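생활 가이드 > 수납·정리 > 소품 정리 > 라탄 바구니로 원목 블록 정리하기

라탄 바구니로 원목 블록 정리하기

작성일 7/12/22

원목 블록은 크기가 제각각이어서 뚜껑 있는 상자보다 입구가 넓고 얕은 바구니에 담는 편이 꺼내기 쉽다. 이 글에서는 직사각형 라탄 바구니를 기준으로 바구니 선택, 사전 손질, 담는 순서, 보관 위치를 설명한다. 소요 시간은 손질을 포함해 28분으로 잡는다.

준비물
직사각형 라탄 바구니 1개
마른 극세사 천 2장
부드러운 솔(칫솔로 대체 가능)
고운 사포(800번)
얇은 면 천 1장(바닥 깔개용)

1. 바구니 고르기
모서리가 둥글고 테두리를 굵게 땋아 마감한 제품을 고른다. 테두리가 홑겹이면 한쪽을 잡고 들 때 하중이 몰려 올이 벌어진다. 옆면은 성긴 격자 짜임이어도 되지만 틈이 가장 작은 블록의 한 변보다 좁아야 한다. Jakstead와 Flillano의 중형 바구니를 써 보았는데, 짜임 간격은 Flillano 쪽이 더 촘촘했다. 빈 바구니의 무게는 700g을 넘지 않는 것이 선반에서 내리기에 편하다.

2. 바구니 손질
바구니를 뒤집어 바닥을 가볍게 두드린 뒤 솔로 짜임 방향을 따라 먼지를 턴다. 격자 교차점에는 먼지가 뭉쳐 있으므로 솔을 세워서 쓴다. 물에 담그지 않는다. 얼룩은 물기를 꽉 짠 천으로 누르듯 닦고 그늘에서 하루 말린다. 튀어나온 올은 가위로 짧게 자르고 단면을 사포로 다듬는다.

3. 블록 분류
흰색이나 밝은 단색 작업대 위에 바구니를 비워서 놓고, 블록은 바구니 바깥쪽에 크기별로 모은다. 바구니를 작업대와 비스듬히 두면 긴 변 양쪽에서 손을 넣을 수 있다. 칠이 벗겨지거나 갈라진 블록은 따로 뺀다.

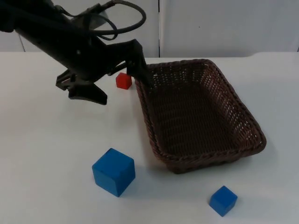
가장 작은 블록은 마지막까지 바구니에 넣지 않는다. 먼저 넣으면 큰 블록 밑에 깔려 찾기 어렵고, 바닥 짜임에 모서리가 끼기도 한다. 작은 블록이 많으면 Jimico 면 주머니 같은 작은 주머니에 한데 담아 맨 위에 올린다.

4. 담는 순서
(1) 면 천을 바닥 크기에 맞춰 접어 깐다. 천이 옆면으로 올라오면 통풍이 나빠지므로 바닥까지만 덮는다.
(2) 긴 블록을 바구니의 긴 변과 나란히 눕힌다.
(3) 중간 크기의 정육면체를 남은 자리에 한 층으로 놓는다.
(4) 작은 블록을 올린다. 높이는 테두리보다 손가락 한 마디 낮게 맞춘다.
블록을 위에서 쏟아붓지 않는다. 도색면이 서로 부딪쳐 모서리부터 칠이 벗겨진다.

5. 보관 위치
직사광선이 닿는 창가와 난방기 옆은 피한다. 라탄은 지나치게 건조하면 올이 부러지고 습하면 곰팡이가 생긴다. 바닥에 둘 때는 받침을 괴어 틈을 만든다. Greco 선반처럼 칸 높이를 조절하는 제품이라면 바구니 위로 손이 들어갈 여유를 남기고 칸을 고정한다.

6. 관리 주기
블록은 한 달에 한 번 마른 천으로 닦는다. 바닥 천은 계절이 바뀔 때 세탁하고, 장마를 넘긴 바구니는 9월에 전부 비워 바닥 안쪽까지 점검한다. 곰팡이 냄새가 남은 바구니에는 블록을 다시 담지 않는다.

관련 글
라탄 바구니 곰팡이 제거 순서
원목 장난감 칠 벗겨짐 보수하기
얕은 선반 칸 높이 정하는 법
면 주머니로 작은 부품 나누기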